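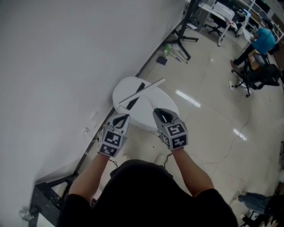
The round board on the tile, with the black strip and the white rod on top

Spare parts corner: what would you make from the round one?

larysa_s
Posted 16 May 2022
Okay, I am finally doing the corner by the big white wall and I'm having way too much fun with it. Everything without a home is going down on the floor so I can see it properly, and I keep getting stuck on the round board because I love it! It's flat, it's white, it's a good size (50 cm across, I measured twice) and I have no idea what to do with it. The black strip and the long rod came out of the same closet, and I laid them across it to see how they looked together.
Ideas please. I'd like to use all three if that isn't silly. I rent, so no drilling the wall.
Larysa Stetsiuk, Fokthorpe

pegboard_pam
Oh fun!! My first thought is a sundial, ha. The way that rod lies right across and pokes out past the rim, it's halfway there.
Serious idea: a pinboard. Cover it in felt, lean it on something, done in an evening. The strip can be a little ledge along the front for pens.

Custodio_R
I'd go for a small side table. You've got a black metal table frame down in the corner by the wall already. Is it in use? A round white top on black angled legs would look great, and you'd clear two things off the floor at once.

larysa_s
The frame! I walk past it every day and never put those two together. It's free, yes. It had a desk top on it until August and since then it's held a plant and then a different plant.

grout_and_about
Have to disagree with Custodio on this one. Round top on a long frame means the corners of the frame stick out where your shins go. I did it with a Pluron base and had the bruises for a whole winter. If the frame is longer than the board in either direction, leave it alone and find a pedestal.

Custodio_R
Depends on the frame though. Mine is set in 3 cm all the way around and I've never hit it. Larysa, put the board on top before you decide anything, don't screw it down, just live with it for a few days and see if you bump it.

pegboard_pam
I still say pinboard. Tables collect junk. She's trying to empty a corner!

mo_in_the_middle
Can I put in a word for the floor? Those big beige tiles have a lovely shine, but I'd slide a towel under the board before you start turning it around. Grit under a flat board will scratch a glossy tile faster than you'd think, and the board won't thank you either. Also, the thin dark cables by your sneakers, are those staying? I'd sort them first, before there's a table to crawl under.

larysa_s
Good call on the towel, I've just gone and got one. The cables are going! I have a bag of those Buvora clips from McIver's, 400 in a bag, I will be clipping cables until I retire.

grout_and_about
400 clips, wow. Run them along the dark baseboard and you won't even notice dark cable against it. That part I'm jealous of, mine is all white trim.

mo_in_the_middle
Check that the clips come off clean if you're renting. Stick one in a spot behind the door and pull it after a week.

Custodio_R
What about the strip and the rod? I've got nothing for the strip. The rod I'd save for a curtain inside a cupboard, one of those little cafe ones. It looks thin so nothing heavy.

pegboard_pam
Strip is the pen ledge!! I said this!!

larysa_s
Pam, I heard you, and I like the pen ledge a lot. Update from the floor: I tried the board on the frame and it's too long for it one way, so grout_and_about wins that round (sorry Custodio). From the short side it looks gorgeous. From the long side I would be limping.
So now I'm leaning toward the pinboard, standing on top of the frame against the wall, with a plain shelf board under it. Felt color is the next fight. I have dark green and a sort of mustard.

Custodio_R
No hard feelings, I'd have tried it too. Dark green.

grout_and_about
Mustard! It's a white wall and a black frame, give it something to look at.

mo_in_the_middle
Green on one side, mustard on the other, flip it when you're bored. It's round, so there's no wrong way up.

larysa_s
Oh I am absolutely doing both. Does anybody know if spray glue holds felt at the edge, or should I fold it over and staple?

pegboard_pam
With two sides you can't really fold and staple, you'd see it. Glue both, trim close, then run a ribbon around the rim to hide the join. Use sharp scissors and go slow on the curve.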